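**November – Skarketti cell, power-up and stop chain**

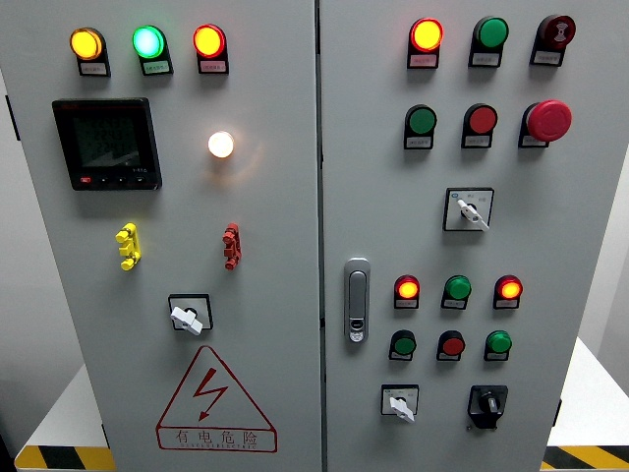 Supply wiring for the Skarketti arm is finished as far as the Oltix drive. Insulation test done before closing up, all fine. With the main on, the three pilot lights across the top of the left door are lit and the meter under them has its readouts up. Nothing tripped in 33 minutes at idle.

Stop chain next. Dennis Kinyua wants both channels broken separately at the relay, so I pulled them one at a time at terminal 70. Channel A drops the drive at once. Channel B drops it too, but the fault log shows 1064 – not in the Stindier manual. Mrema's parts list has a different relay revision, could be that.

To do:

- find out what 1064 means
- English labels for the right door
- swap the 2 A fuse on the brake supply

Arm stays unpowered until the first item is closed.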